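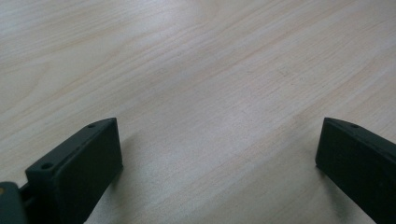 Recording Demonstrations with the Hand-Held Gripper
A guide for student project groups, Vudar Robotics Course

Purpose of this guide

Each project group on the Vudar course is required to submit a set of recorded demonstrations before any training time is allocated. A demonstration is one complete performance of the task by a student using the hand-held gripper, from open jaws at the start to open jaws at the end. This guide sets out how recordings are to be prepared, carried out, checked and submitted. It replaces the notes issued in January.

Groups should read the whole guide before booking a bench. Questions may be put to the course supervisor, Letay Yimer, during laboratory hours.

Before you begin

Benches are booked through the sheet on the laboratory door. A booking covers one group and one task. Groups working on the sorting task should use the Adwood bench, and groups working on the stacking task should use the Suda bench. The two are set at different heights, and recordings made at the wrong one will be returned.

You will need the following:

The gripper assigned to your group
A charged battery and a spare
The task kit, complete and in its tray
An empty memory card
The group logbook

Clear the tabletop and wipe it with a dry cloth. Bags, drinks and laptops are to be kept on the side shelf. Faint marks in the surface may be left alone, but tape and pencil lines from an earlier group must be removed.

Step 1. Check the gripper

Squeeze the trigger slowly and release it. Both fingers should travel smoothly and return to the fully open position. If one finger lags behind the other, or if there is play at the base, do not continue. Enter the fault in the logbook and ask for a replacement.

Next, check that the finger screws are tight. Use the small driver in the tool drawer and stop as soon as you feel resistance - the threads are easily stripped. Students are not permitted to change the fingers themselves.

Step 2. Check the camera view

Hold the gripper over the bare table with the jaws open and look at the live picture. Both fingertips must be visible, one on each side, with clear table between them. If either tip is missing, the camera mount has moved and needs to be reset by a member of staff.

Look also at the light. Soft, even light gives the best results. Lower the blinds on bright afternoons, and switch off any desk lamp which throws a hard shadow from the fingers. Once the light is suitable, leave it unchanged for the rest of the session.

Step 3. Record the opening clip

Every session begins with a short clip of the empty table. Keep the jaws open, hold the gripper still at working height and record for 3 seconds. The software uses this clip to set the exposure and the finger positions for everything which follows. A session without an opening clip cannot be processed.

Step 4. Record the demonstrations

Place the objects according to the layout card for your task. Start recording, pause briefly, and then carry out the task at a calm and steady pace. Keep your free hand away from the table. When the task is finished, open the jaws fully, lift the gripper clear and stop the recording.

Change the starting layout after each demonstration, following the order on the card. Students in the group should take turns, so that the final set does not reflect the habits of a single person.

A failed attempt should be stopped and marked in the logbook. Do not delete it. Last year's stacking group, who named their project Đinh, kept all of theirs and found them useful when writing the report.

Step 5. Check and submit

A complete submission contains 200 demonstrations, excluding failed attempts. Groups entering the end-of-year competition must submit 600. These may be recorded over several sessions, provided that each session has its own opening clip.

Before submitting, play back the first and last demonstration of every session. Confirm that the fingertips remain in view and that the picture is sharp. Copy the files to the group folder, wait for the transfer to finish, and only then clear the card.

The logbook should be signed by every student present and handed in at the same time as the files. Late submissions are accepted by prior arrangement with the supervisor.

At the end of the session

Return the gripper to its case with the jaws open and the battery removed. Put the battery on charge, check the task kit against the list in the tray lid, and sign the bench sheet. Missing parts should be reported the same day.

Guide last revised April 10, 2018.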